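Sharing a Bench With a Robot Arm: Tips From Our Computer Refurbishing Shop

Last updated 27/04/2024

I run the bench side of a small refurb shop at Hivedport, and for the past while an arm has done a good share of the memory and drive work next to us. I love it! I also had to relearn how to lay out a workbench, and several readers of my older page on static and screws have asked for a version that covers life with automation. So this is everything I'd tell a new person on their first morning, plus a few things I'd tell their manager.

Start with the job, before you buy a single tray

Pick one task that comes up all day long and is dull for a person. For us it was memory modules: pull, test, sort, put back. We had a batch of 424 desktops come through from the Tolden offices, and by the end of it everyone's thumbs were sore from the little clips. Your dull task may be a different one. Ask the people who do it, and ask them before the quote is signed, as they know which cases fight back and which clips snap.

Leave the odd jobs with people. A tower with a bent bracket or a cable that somebody tied in a knot years ago will hold up an arm all afternoon, and Edgars Rozīte on our bench will have it sorted before his coffee goes cold.

Setting up the case

Side panel off, tower on its side, open side up. Do it the same way round every time, with the rear I/O end toward the parts plate.

Blow the dust out first, outdoors if you can. Hold the fan blades still with a finger while you do it.

Tuck loose cables away from the memory slots. A soft reusable tie is better than tape, which leaves gum behind and then collects fluff.

Check that the power cord is out of the wall. Then check again. Press the power button once with the cord out to drain what's left.

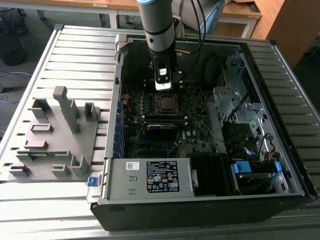 Memory is where good habits pay off fastest, and the best habit I know is giving every part a home before the work begins. Keep the plate right beside the tower, as we do, so a module has a short trip between its slot on the plate and its slot on the board. A slatted aluminum platform is a pleasure for this kind of setup: the plate goes down next to the case and you can see straight away if either one is crooked. Ours is a gray 3D-printed plate with raised blocks and slots, and you can copy the idea for hand work too, even with scrap wood and a saw. Look over the drive cage side as well, where the red, yellow and black power wires come out near the bottom, and push them down so they can't wander over toward the board.

Printing your own plates

Print one test slot before you print the whole plate. Try it with three or four different modules, and ease the edges with a strip of fine sandpaper.

Write the version on the underside in paint marker. We once had two plates that looked like twins and weren't, and I lost a morning to it.

Keep the files in one shared folder, and let anybody on the bench suggest a change. Our best plate came from the packing table!

What changes for the people

More than I expected, and mostly for the better. Hands get a rest. There's more looking and deciding, and that's tiring in its own way, so we now swap places every 15 minutes when a batch is running. Try it for a week before you say it's too often (I grumbled too).

The job also gets quieter, and some folks miss the chatter of four people around one bench. We moved the inspection table closer so you can still talk while you work.

Pay for the new skills. If someone learns to teach the arm a new case, that belongs in their job title and in their wages. Bodin, where I worked before, skipped that step and lost two good people by July.

Keep everyone's hand skills fresh. Once a month we do a small batch entirely by hand, start to finish. It's good fun, and it means a stopped arm doesn't stop the shop.

Small things worth having nearby

A magnetic dish for case screws. Mine is a dented old Brillar one and I'd be lost without it.

A notebook on a string for anything strange: which model, which slot, what happened. Ours has 316 entries and I read it over lunch.

Anti-static mats and wrist straps for the humans, tested at the start of each shift.

A clear line on the floor, and a stop button that everyone has pressed at least once for practice.

Send me your plate designs if you make any. I'd love to see what people do for laptops, as I haven't cracked that one yet.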